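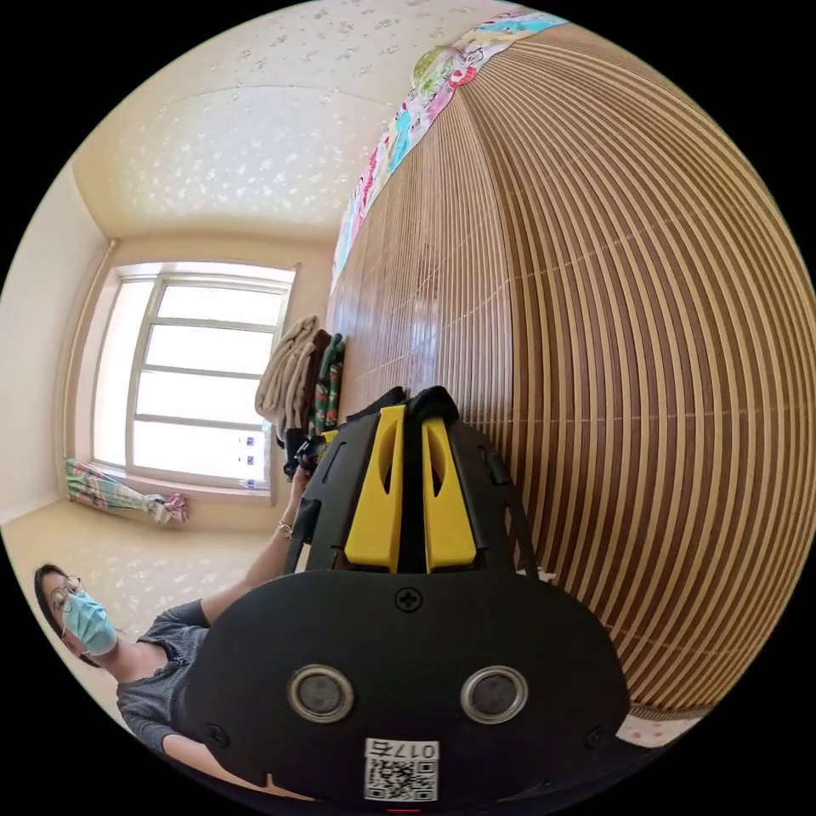
[Sawatzky-list] Re: Can a machine fold the laundry yet?

From: Struan Halliday
To: Sawatzky home automation list
Date: October 22, 2023
Message 1772

On the laundry question, Conceição Vilela wrote:

> I look after the linen for a small guest house in Wastgate. We have
> the washing and drying sorted out well enough. Folding is what eats
> the day. Towels, pillowcases, tea towels, bath mats, and then whatever
> the guests pay us to do for them, which can be anything from socks to
> a dressing gown.
>
> My nephew keeps sending me videos of robot arms folding T-shirts and
> tells me to wait a year before I hire anyone. I've been told to wait a
> year before, about a different machine.
>
> Has anybody on this list got one of these things folding real laundry,
> out of a basket, in an ordinary room? I don't need it to be fast. I do
> need it not to want somebody standing beside it.
>
> Conceição

Conceição,

Short answer: no, I wouldn't wait. Hire the person.

Longer answer follows. Some of it repeats what Hrvoje Jurić posted in the dishwasher thread earlier in October, so skip ahead if you read that one.

Folding machines have existed for a long time in big commercial laundries. They work because somebody feeds them. A worker finds two corners of a sheet, clips them on, and the machine takes over from there. The hard part, finding the corners in a heap of wet or tangled cloth, is still done with human hands. I did two summers in the hospital laundry at Tallton and that was the whole job. If you see a video of a folding machine, look for who loads it.

What your nephew is sending you is something else, a general arm or a pair of arms with simple grippers and cameras, running software that has learned from people doing the task. It is a better idea than the older ones and I think it will get somewhere. A good share of the learning material now comes from people carrying a gripper by hand, with a camera on it, and doing the chore themselves in ordinary rooms. No arm needed for that part. You hold the thing by its handle and pick up the towel with two fingers instead of your own ten, and the software gets a record of what the gripper saw and where it went.

I had a go with one at the Unero open day and would recommend it to anybody who has opinions about this. You find out quickly how much of folding you do without thinking. With your own hands you pinch a hem, let it slide until you feel the corner, give it a shake, and smooth the lot with the side of your palm. With a gripper there's no sliding and not much feel. You have to see the edge and go and get it. A thick towel was fine. A thin cotton pillowcase came up as two layers when I wanted one, and I couldn't tell until I lifted it.

Here is where I would put things today, chore by chore, for a house or a small business like yours.

Flat towels, one size, laid out on a table to start: an arm can do it, slowly. Gervasio Zapata ran 100 hand towels through the setup at his shop in Sawatzky and got almost all of them folded to a standard he would put on a shelf. He started each one flat, though, and he was there the whole time to lay out the next. By the time he had laid it out he could have folded it.

Mixed pile, out of a basket: I haven't seen it done unattended. The trouble is in the picking. A green shirt half under a brown one doesn't present itself as a shirt, and sleeves turn inside out. You and I know what the garment is from one cuff.

Fitted sheets: no. I can't do them either.

Putting things away: harder than folding, from what I've seen. The stack has to stay a stack while it travels, and then there's a cupboard door.

Carrying full baskets along a level hallway: a wheeled cart will do that now, if you've no stairs and no rugs. That might be worth more to you than the folding. Does your back get a vote?

Shop floor is a different matter. Same part, same place, same light, all day, and a cage or a scanner to keep people clear. Machines have been good at that for decades. Kelechi Oyewole's bottle line in Tallton does 3000 an hour and nobody marvels at it. A guest house is close to the opposite of a bottle line. The room is bright in the morning and dim by four, the table has been moved, and there's a curtain tied up where there wasn't one yesterday.

On cost, I'm not going to quote prices, as the ones I have are from a lab supplier and you'd pay installation on top. What I would count is the hours of whoever minds it. Gervasio tracked his for 2 weeks and the minding came out longer than the folding would have been by hand. He's keeping it because he enjoys it. I don't think he'd tell you otherwise.

If you do want to spend money this year, some dull suggestions:

A folding table at the right height. Yours was a bed, if I remember your post from the spring.

One towel size across all the rooms, as far as you can manage it. It speeds up a person, and it's the first thing any machine will ask of you later.

Separate bags for guest laundry and house linen from the moment they're collected.

I'd look again when somebody shows a machine emptying a basket it hasn't seen before, in a single uncut video, with nobody's hand coming in from the side. When your nephew sends the next one, check the playback speed as well. A lot of them say 4x or 10x in small print in a corner — easy to miss on a phone.

Hrvoje, you said you had notes on the dish rack trials. Could you post them here instead of the other list? The archive link you gave asks me for a password.

Struan

—
Sawatzky home automation list
To leave the list, send a blank message with "unsubscribe" in the subject line.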